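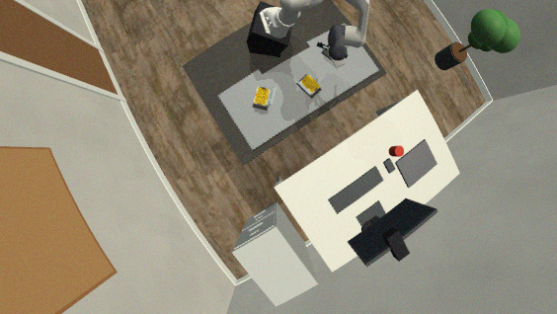

Fosen Floor Oil
by Prurnine

A penetrating oil for bare wood floors. Satin when cured, dull when neglected, easy to bring back in either case.

Choose a shade
Choose a can size
Add to cart
Ships by ground only. The carriers have views about flammable liquids and so do we.

Overview

Most floor finishes are sold on the promise that you'll never have to think about your floor again. Fosen is for people who are prepared to think about it now and then, perhaps while mopping. It soaks into the wood and hardens there, leaving very little on top. You get to walk on your floor, and when a chair leg leaves a mark you sand the mark and oil the mark. Anyone who has refinished an entire dining room on account of one dropped skillet will see the appeal.

It was worked out by Leif Halvorsen, who had a boatyard before he had a floor business and still talks about living rooms as if they might sink. The first version smelled like the boatyard. The current version smells of linseed for a while and then stops, and several longtime customers have written in to complain about the improvement.

What it looks like

Oil brings up the grain. This is lovely if you like your grain and a shock if you had assumed your floor was one color. Streaks, mineral stains, the place where the old rug was: it will all be there, a little richer than before. Clear darkens the wood to the color it goes when you wipe it with a damp rag, so wipe it with a damp rag and have a look before ordering.

Fosen comes in seven shades:

Clear
Raw (a touch of white pigment, which fights the darkening and mostly wins)
Oat
Saddle
Tea
Strong Tea
Harbor Gray

We are asked about the difference between Tea and Strong Tea more than anything else we sell. Strong Tea is darker. On pine it's a lot darker, and we would like you to try a sample first.

Where it works

Solid hardwood and softwood, engineered planks with a real wood wear layer, stairs, thresholds, and the occasional butler's pantry. The wood has to be bare. Oil can't get through polyurethane, and if you put it on there anyway it will lie on the surface collecting dog hair until you take it off with mineral spirits and a bad attitude.

Where it doesn't

Laminate, vinyl, tile, anything described on the box as "wood look." Shower floors. Outdoor decks, for which we make nothing and have no plans. Please don't use it on cutting boards either, even though it would look terrific.

Previously waxed floors are a maybe. Strip the wax, sand, and test in a closet.

How to put it on

Sand the floor and finish with the grit we list for your wood on the can label. Going finer feels like craftsmanship and closes up the surface so the oil has nowhere to go. Vacuum. Vacuum again, including the windowsills, which have been saving up.

Stir the can from the bottom. Shaking puts bubbles in it and leaves the pigment where it was.

Work along the boards, a few at a time, from the far wall toward the door. We do get calls from people in the far corner.

Spread the oil with a short-nap roller or a white pad and let it sit until the thirsty spots go dull. Feed those a little more. Then wipe off everything that hasn't soaked in, all of it, with clean cotton rags. A sticky floor a week later means oil was left on top, and we have yet to hear of a case where it meant something else.

Leave it overnight and do the second coat the same way. It will take much less. Two coats are enough for any floor we know of, and a third will only make it shiny in patches and you poorer.

Rags

Oily rags can heat up by themselves and catch fire. Lay them flat outdoors to dry, away from anything you're fond of, or put them under water in a metal can with a lid. Do this before you sit down to admire the floor. We have no joke for this section.

Drying and curing

Socks the next day. Shoes and light furniture once it no longer feels tacky, with felt under the legs. Rugs and mats go back after seven days, when the oil has cured. Put one down early and you may get a neat rug-shaped patch in a slightly different color, which will fade in its own time. Keep water off until then, and keep windows cracked if the weather allows.

Cold rooms are slow rooms. If you're doing a cabin in January with the heat off, be patient, or be somewhere else.

Looking after it

Sweep. Damp mop with Rernum, our floor soap, or with any mild soap that doesn't boast about cutting grease. Vinegar has a devoted following on the internet and we wish it well there. Steam mops are out.

When traffic lanes start to look tired, usually by the door and in front of the stove, rub in a thin maintenance coat and wipe it dry. In a quiet bedroom the original job can go up to 7 years without one. A hallway with children in it operates on another calendar.

What customers say

"Did the upstairs in Oat. My husband says it looks the same as before, so I've asked him to say that less." Veronica Bălan

"Good oil. Instructions too chatty. I found the part about rags useful." Dušan Šimek

"I bought Strong Tea without a sample. It's very dark. I've decided I meant to do that." Petrică Roman

Questions people send us

Can I mix shades?
Yes, before it goes on. Write down the proportions somewhere other than the lid.

Can I put polyurethane over it later?
You can, after a great deal of sanding. Viorica Dobre at our help desk will talk you through it and will ask, kindly, whether you're sure.

Does it yellow?
Clear warms up a little over time, especially on maple. Raw does so less.

I used to buy the Sandhu oil. Will Fosen go over it?
Sandhu was our old name for the same line, so yes. Clean the floor first, let it dry, and treat the new oil as a maintenance coat.

The can has a skin on it. Is it ruined?
Cut around the skin, lift it out, strain what's left through an old stocking, and carry on. If the whole can has turned to jelly, that one's done.

Returns

Unopened cans come back for a full refund. Tinted-to-order cans don't, for reasons you can probably guess. Samples are yours to keep.

Shades and instructions on this page apply to cans filled from June 2024 on. For older stock, go by the label.

Goes with this

Rernum floor soap
White applicator pads
Cotton rags, washed, no buttons
Felt furniture dots
Fosen sample card, all shades, on oak or pine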